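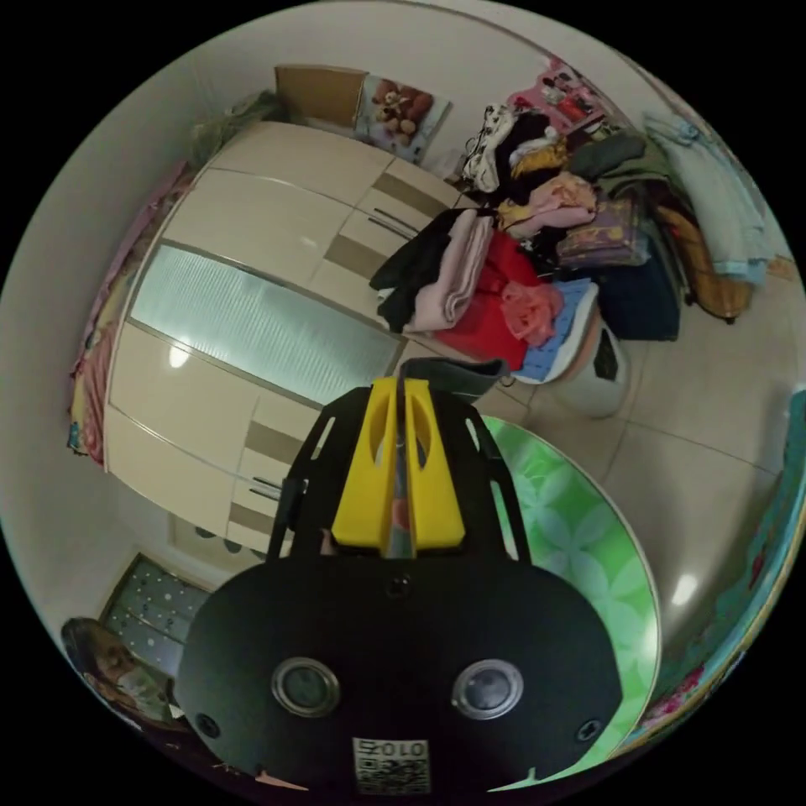
According to Latifa Fawzy, I had the whole thing backwards when I first showed her the coding sheet. People don't go quiet on a dating app after they lose interest, she told me, they go quiet while they're still deciding, and if I kept treating every silence as a "no" I was going to throw out the best part of the data. I grumbled for a week and then recoded everything, so this section owes her a lot.

4.2 Silences between the match and the first date

In 4.1 I went through how long the chats ran. Now I want to get into the gaps. To recap, 19 people in Jarnaria gave us their full message history from either Gustero or Trullov for a stretch of 90 days, which left us with 3717 messages once the duplicates and the automatic "you have a new match!" notes were gone. I call a gap a "silence" when one person has sent something that clearly wants an answer and no answer arrives by the end of the next day. That is a crude rule and I know it. We tried a fancier one that adjusted for each person's usual pace, and Lempi Lindqvist and I disagreed so often on where to draw the line that we went back to the crude one and agreed on nearly everything.

The first thing that surprised me was how many silences ended. I had expected a graveyard. Plenty of them were just that, of course, but a good share of the chats that led to a first date had at least one long pause in the middle, and in the interviews people hardly remembered the pause at all! I'd read it back to them from the log and they would say something like "oh, was that four days?" and move on. The people on the waiting end remembered it far better. One woman could tell me which evening she'd stopped checking (a February evening, with snow, she was very sure about the snow) even though the man did write back and they went out twice.

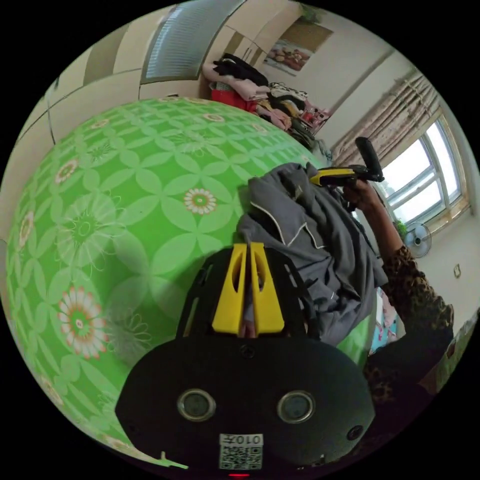

Figure 3. Gray garment with white piping on a bright green bedsheet.

The second thing is how the silences got broken. I sorted the restart messages into apology, joke, plain question, and picking up mid-thread as if no time had passed. I was rooting for the apology, I'll admit, since it's what I would do myself. But long apologies did badly. They tended to get a polite "no worries" and then a second silence, this time from the other side. What did well was the plain question, especially one tied to something the other person had said before the gap - how the sister's move went, whether the bread ever rose. The joke was all over the place. When it worked it worked very well, and when it didn't the chat was finished.

I don't want to lean too hard on any of this. People who ask a good follow-up question are probably people who read the earlier messages with some care, and it may be the care that counts and the wording hardly at all. Our logs can't pull those two apart. A couple of participants also told me they keep notes on their matches, so remembering the sister may mean less than it seems to.

The two apps differ here as well. Gustero drops a quiet chat to the bottom of the list, so a restart there means scrolling down and finding the person again. Trullov keeps the order fixed unless you change it. Most of the restarts after more than 10 days came from Trullov, and my guess is that the list order has a lot to do with it, though Lempi thinks the Trullov group was simply older and less rushed. We went around on this over several lunches at Tạ without settling it. With so few people on each app I can't test it properly, so both readings stay in.

One more point, about what people called the silences. In the interviews I never used the word "ghosting" first, and I was curious who would. Almost everyone brought it up, but they used it for what had been done to them. Their own silences were "being busy" or "a weird week" or, in one case I'm fond of, "letting it rest." The logs show the same people doing both, sometimes in the same week. I don't read this as dishonesty. If you're the one who's quiet, you know you might still write back, and the other person has only the blank screen to go on. That takes me back to what Latifa said about deciding, and it's the reason the model in 4.3 counts an unanswered message as open for the rest of the study period.

Two participants asked for their restart messages not to be quoted, even with the details changed, so the examples in Appendix B come from the others.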